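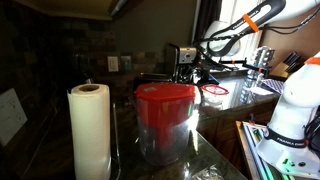 Home News Local Business Opinion Archive Contact

31 Jan 2018
By Barrett Lyons

The woman who runs the water office in Ridgeway would like me to know that the water is fine. She says so before I have taken my coat off. She has a folder of test results on her desk, and she turns it around so it faces me.

"People hear 'notice' and they think 'poison,'" she says. "It was a notice about taste."

The notice went out in December to 600 homes on the east side of town. It said customers might detect a "seasonal earthy character" in their tap water and that no action was needed. By the end of the month the office had logged 236 calls. I ask whether that seems like a lot for something seasonal, given that I have lived here through a good many seasons and never had a letter before.

"We never sent a letter before," she says. "The taste was there in other years. You just didn't get told."

I find this less comforting than she does.

Her explanation goes like this. Ridgeway draws from the Gruslow reservoir, and when the level drops in a dry fall the intake pulls from a layer with more algae in it. The algae leave behind a compound that tastes like dirt. The plant can treat for it with carbon, but carbon costs money, and the dose is set by a contractor, Stekia, which took over plant operations 2 years ago. When I ask who decides how much carbon is enough, there is a pause.

"Stekia recommends and we approve."

And has the office ever turned down a recommendation?

"I'd have to look," she says. She does not look.

In fairness, she did answer most of what I put to her, and the folder is real. I went through it at the desk. Lead, copper, bacteria and nitrates all came in under the limits. What I couldn't find was any measure of the taste compound itself. She says the state doesn't require one, and that samples would have to go to an outside lab with a 30 day wait for results.

"By the time you hear back, the water you tested is long gone," she says. "What would we do with that number?"

You could print it, I suggest. She laughs, and then sees that I have written it down.

We spend a while on the rate increase, which she insists is a separate matter. The new rates pay for a pipe along Lultell Road that was laid before she was born and has broken three times since spring. I believe her about the pipe. I drove around one of the holes on the way over. But the same bill that carries the increase also carries the Stekia fee, on one line marked "service," and a customer has no way of telling the one from the other.

"We can look at splitting that out," she says.

When?

"It would be a billing software question."

I ask what she drinks at home. She lives on the west side, on the older main, which gets some of its supply from wells - so she wasn't on the list for the notice.

"Tap," she says. "I've always drunk the tap. My husband buys the bottled stuff and I tell him he's wasting his money."

Did he start before December or after?

She closes the folder. "He's particular," she says.

The office says the taste should fade once the reservoir fills with the spring rain. There is no plan to send a letter when it does. Customers who want to see the test results can ask for them at the front counter during business hours, though the copy I was shown is the only one, and I was asked to leave it on the desk.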